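Folding and caring for your cloths — your questions

We get asked the same few things at Lurnura every October, so Joni Kiiskinen has gathered them up.

Where do I begin with a creased cloth?
Take the two far corners, draw them gently apart and lay it flat.

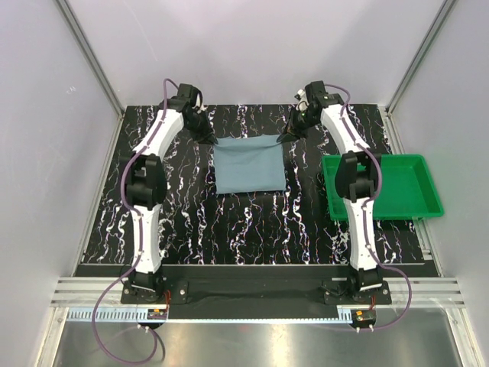

How many cloths should I keep?
Ten does most kitchens nicely, with a few more if you bake.

Can I fold on a polished worktop?
Of course, though soft fabric does like to slide about, so go slowly.

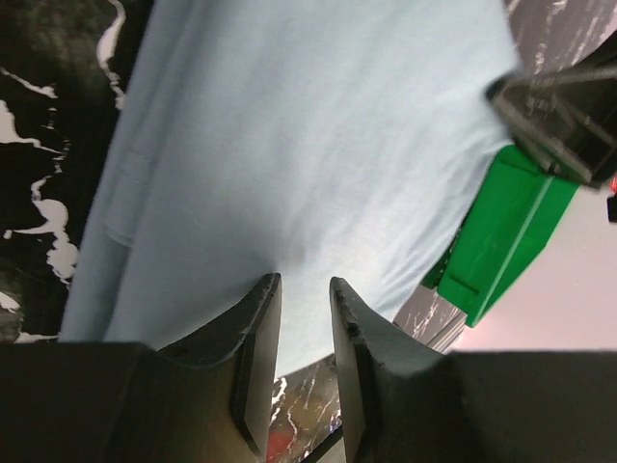
HEMS AND CORNERS

My hems never meet. What now?
Oh, mine neither, for years! Smooth from the middle outwards — a flat palm is plenty — and then bring one side over. 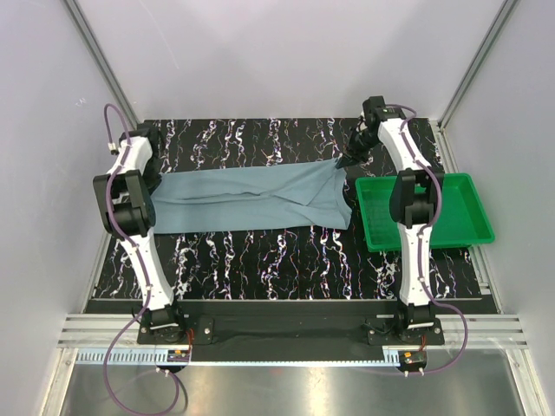

If it's still a bit rumpled after that, shake it out and start again, or write to Joni and she'll gladly help.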